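Tuesday, gripper comparison, soft goods. Bench notes carried on from the last page.

Started late, 14:10 by the wall clock. Both hand-held pairs charged and zeroed. The Plusard sheet says its new pads will hold "all common garments", and I would like to know who decided what a common garment is. A tea towel is easy. Our old pads hold a tea towel.

So the task is the quilted down jacket, laid flat on the bed, two hands, one on the hem and one on the side seam. Fold the side in, then the hem up, then let go without dragging the whole thing back open. Same order each time. De Graaf wanted us to use the T-shirts from last month so the numbers would line up with theirs, but T-shirts flatter everything and I'd rather have a bad number that means something.

Old pads first. 90 attempts, split across two sittings. Counted a grasp as good only if the fabric stayed put through the lift and the release. The shell is slippery and the filling squashes away under the pad, so you think you have hold of it and you have hold of a pinch of nylon and some air. Going in between two ridges is better than going in on top of one. I wrote that in May as well and did nothing about it.

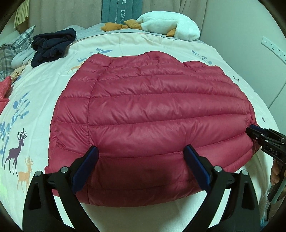 Second problem is the width reading. On a flat cloth, closed means closed. On the jacket the fingers stop well short and the controller still reports a firm grasp, when half of that is padding pushing back. Plirnar say the force estimate corrects for soft loads. I can't find any sign of it in the log. Went through 1129 lines of the afternoon's output and the estimate follows motor current and very little else. Either the correction is switched off in our build or it was never in it. Have asked them which.

Side seam is the better place to hold, no surprise, as there is a proper edge with stitching in it. The hem is where the slips come. I don't want to blame the pads for all of that. The operator's approach angle wanders as the wrist gets tired, and mine was certainly wandering by the end. Next time swap hands halfway and note the swap.

Camera: the wide view is fine for seeing both tools at once but I don't trust it for depth near the edges. Calibration was last done at Cilstead, before the mount was taken off and put back on. Should be redone before anyone quotes a position from these runs. I have marked the folder so.

Plusard pads went on after tea. Too early to say. They feel grippier under the thumb, which proves nothing, and they leave more of a crease when you let go. Stopped at 341 on the cycle counter with one pad starting to lift at a corner. Pressed it back down and it lifted again. Adhesive, I think, or my cleaning of the finger before fitting. Not ready to call it a fault.

To do:
Refit the lifting pad, clean with alcohol first, leave overnight.
Recalibrate the camera.
Repeat the old pads with the hand swap, same jacket.
Chase Plirnar about the force estimate.
No results to De Graaf until both sets are done the same way - they will only put them on a slide.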